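Drorkeo Trace
Recording and review software for hand-held gripper demonstrations

Most demonstration software is sold on how many hours it can swallow. We have never seen an hour count predict a good policy, so you won't find one on this page. Trace lines up the camera and gripper streams, lets a person look at them, and throws out the takes that shouldn't be trained on. It does not learn anything by itself.

What it handles

Trace takes up to 16 streams per session, with two hand-held grippers and one head view as the default layout. Gripper opening is logged at 50 Hz and camera streams at 60 frames per second. If a stream drops out, the take is marked and stays marked. We don't fill gaps with interpolated poses, though customers ask for it every April when their deadlines come round.

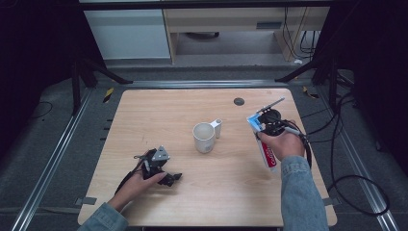 Two-gripper take, head view: toothpaste tube in the right jaws, mug on the table.

Tasks like this look easy and are hard to label. When does the grasp start? Our segmenter proposes a boundary from jaw width and motion, and a reviewer accepts it or drags it. Jarmila Vávra, who wrote the segmenter, wouldn't let us call it automatic. In our own trial set reviewers left 75 percent of its boundaries alone. Your objects will give you a different number, so run it on your own takes before you believe ours.

Tracking on plain surfaces

Every vendor demo of visual tracking seems to happen over a cluttered desk full of nice sharp corners. Point a wrist camera at bare wood with a patch of glare on it and the pose estimate has much less to hold on to.

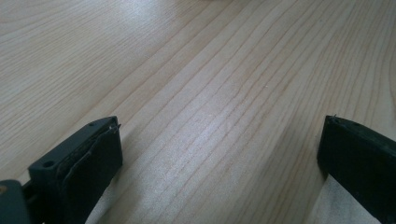 Trace scores each stretch of video for usable features and shows the score under the timeline. Low stretches turn amber. You can set a cutoff and have those takes held for review, or ignore the whole thing, but the score goes out with the export either way. Asmaa Ouali's team at Orkovley asked us to make it removable. We said no.

What it won't do

No force estimates from video. No object names unless you type them in. The planner preview checks reach and joint limits for the arm model you load, and a take that passes can still fail on hardware.

Export and licensing

Takes export with raw timestamps, reviewer edits and rejection notes. Licenses are per workstation. The trial has every feature and stops after 50 takes. For a quote or a trial key, write to Callum Shearer in sales; questions about file formats go to Estela Farías.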